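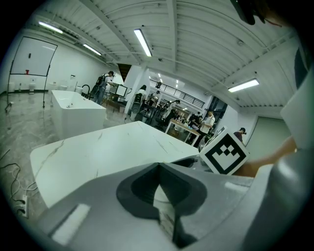

普尔尼莱克（Purnileck），2024-10-16

本文为本站设备评测栏目的一篇，评测对象为Ratier公司推出的手持夹爪采集套件。自五月起，本站陆续收到读者来信，询问此类套件是否适合中小型团队采购，以及供应商所附的上门部署服务是否值得单独付费。笔者在使用两周后，将所见所得整理如下，供有采购意向的单位参考。本站与Ratier公司无任何商业往来，套件系按公开价格租用，租期届满后已如数归还。

一、套件构成

本次租用的为标准版，包括手持夹爪主机2台、定位标记方块一组、充电底座、连接线缆及数据导出软件的授权。配套的便携箱由Jakley公司代工，内衬裁切规整，各部件均有固定位置，取放时不易混淆。说明书为纸质，附中文译本，个别术语与软件界面不一致，例如说明书称“标定”，界面则写作“校准”，初次使用者须留意。

夹爪主机外壳为灰色塑料，手感较为厚实。长时间握持后，虎口处略有压迫感，建议手掌较小的操作人员选用加装软垫的握柄，该配件须另行订购，标准版不含。

二、定位与标记

定位标记方块为白色，表面印有黑白方格图案，边框粗黑，识别较为稳定。使用时将方块置于作业台面，由软件据此建立坐标。笔者在白色大理石纹台面上进行了多次测试，台面本身的浅灰纹路未对识别造成可察觉的影响。方块倾斜放置时，软件同样能够读取，惟角度过大时须重新摆正，界面会以黄色字样提示。

须指出的是，场地反光对识别的影响大于预期。地面铺设大面积浅色或灰色石纹砖、顶部又装有长条荧光灯的房间，在特定角度下会出现短暂的跟踪中断。供应商建议调低曝光参数，笔者照此设置后，中断次数明显减少，但未完全消除。若场地内陈列浴缸、坐便器、洗面盆等表面光亮的卫浴用品，亦应在正式采集前先行试录一段，确认无误后再开始。

三、采集过程

套件的操作流程较为清晰：开机，校准，选择任务名称，按住握柄侧键开始录制，松开即停止。软件将每次录制存为一条记录，并自动生成编号。本次评测共完成171条记录，任务以拿取、移动、放回小件物品为主。其中大部分一次通过软件的质量检查，未通过者多因操作人员在开始阶段手部移动过快所致。

多人同场作业时，套件表现尚可。房间内同时有人走动、有人在桌前整理物品，对坐标建立没有明显干扰，但若有人的手臂长时间遮挡标记方块，软件会暂停记录并要求重新对准。建议各作业位之间留出足够间距，并事先商定通行路线。

电源布置是容易忽视的环节。充电底座的线缆偏短，多数场地须另备插线板。线缆散落于地面时，往来人员易被绊到，宜贴地固定或沿墙走线。笔者认为，供应商若能在标准版中附上加长线缆，将更为妥当。

四、续航与数据导出

单次充满后，夹爪主机可连续工作大约60分钟，与供应商的口头说明基本相符。对于半天以上的采集安排，两台主机轮换使用较为合理，仅购一台则须预留充电时间。主机电量低于警戒值时会震动提示，但提示较轻，操作人员专注于动作时不易察觉，后续固件宜予加强。

数据导出软件支持按任务、日期及操作人员筛选，导出格式较为通用，可直接交由后续处理流程使用。导出过程中不可同时录制，这一限制在产品页面上未作说明。软件界面提供中文、英文及法文，切换语言后须重新启动方可生效。

五、上门部署服务

Ratier公司的上门部署服务由合作方Rautiainen承担，内容包括场地勘察、参数设定及半日培训。勘察报告内容翔实，对灯光与作业台高度均提出了书面意见。培训部分节奏偏快，数据导出一节仅作简要演示，笔者事后仍须查阅说明书。对已有同类设备使用经验的团队，该项服务可酌情省略；对首次开展此类工作的单位，则建议一并采购，并要求对方将导出环节单独安排一课。

服务合同中载明的远程答疑以工作日为限。笔者提交的两次咨询均于次日得到答复，其中一次涉及标记方块磨损后的更换标准，对方答复以边框出现明显缺口为准，更换件可单独订购。

六、采购建议

就现有体验而言，该套件适合场地相对固定、单次采集时间不长、有专人负责数据整理的团队。如需频繁更换场地，应将每次重新校准的时间计入工期。租用者在签约前，宜向供应商书面确认以下事项：是否含加长线缆，是否含握柄软垫，标记方块的备件数量，以及软件授权在租期结束后能否继续用于读取既有数据。末一项在笔者所签的租约中未有载明，经询问方知授权随租期一并终止，已导出的文件不受影响。

Ratier公司另有加强版在售，配有更大容量的电池，本站尚未取得样机。读者如有该版本的使用记录，可通过本站联系页面来信，来信请注明固件版本及作业台面的材质。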